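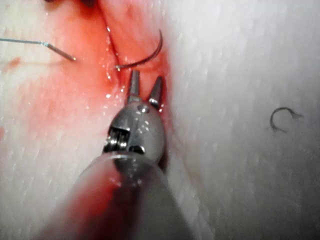 Jaws open, needle waiting. Club night, suturing bench.

I joined the Ekusska robotics club to build something with wheels. Four weeks in, I am learning to sew.

The task sounds modest: close one cut in a white pad using a curved needle and a gripper. Verna Haverford, who runs our group, can do it while talking about her allotment. My best go so far took 50 minutes and produced two stitches, one of them in the wrong place.

Picking up the needle is the bit I dread. Grab it too near the point and it swivels, and then you spend ages chasing it round like the last pea on the plate.

We have to show three clean stitches at the Welano open day in April. I have started practising on socks.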